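Chapter 4
Showing the Task by Hand

March | Tiltel Open Texts | by the Womevby course team
53 shares | 15 comments

Chapters 2 and 3 dealt with robots that are told what to do, line by line. In this chapter a person does the job and the robot learns from the recording. The person who does the job is called the demonstrator, and one complete run through the task is a demonstration.

There are two common ways to give one. In remote control, or teleoperation, the demonstrator moves a controller and the robot arm follows. In hand-held demonstration there is no arm at all. The demonstrator carries a gripper with a camera fixed to it and works directly at the table. The camera records the approach, the grasp and the release from the gripper's own point of view.

Remote control has the advantage that every motion recorded is one the arm can make. It is also slow, and new operators tend to overshoot. Students at the Edenberg workshop needed 40 minutes to record by remote control what they later recorded by hand in 15. The hand-held tool is faster and feels more natural, but a wrist can turn in ways that an arm may not be able to copy. We come back to this problem in Section 4.5.

Small household objects make good practice pieces. A silicone phone case bends when squeezed, has a raised rim to grip, and often has a printed back that gives the camera plenty of detail to track. In the approach phase the fingers are open and the object lies ahead of them, as with the green clown case. 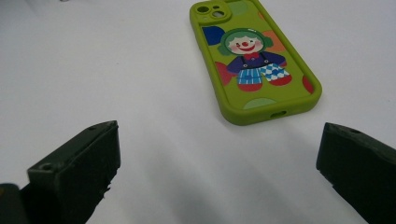 4.1 Parts of a Demonstration

A pick-up task is usually divided into approach, grasp, lift and release. The approach begins when the object comes into view and ends when the fingers are on either side of it. Beginners rush this part. Move at an even speed and keep the object in view for as long as you can.

Start each run from a different position. In the Mensah exercise set, one group recorded 97 demonstrations from the same corner of the table, and their robot did poorly when the object was moved to the other side. A second group recorded only 53, with the starting point changed every time, and had better results.

Before recording, check that the fingers open fully and that the lens is clean. If you fumble a grasp, finish the run and mark it in the log. Section 4.2 explains which of these runs to keep.

Related chapters
Chapter 3: Programming by Waypoint
Chapter 5: Cleaning and Labelling Recordings
Chapter 6: From Recording to Robot Arm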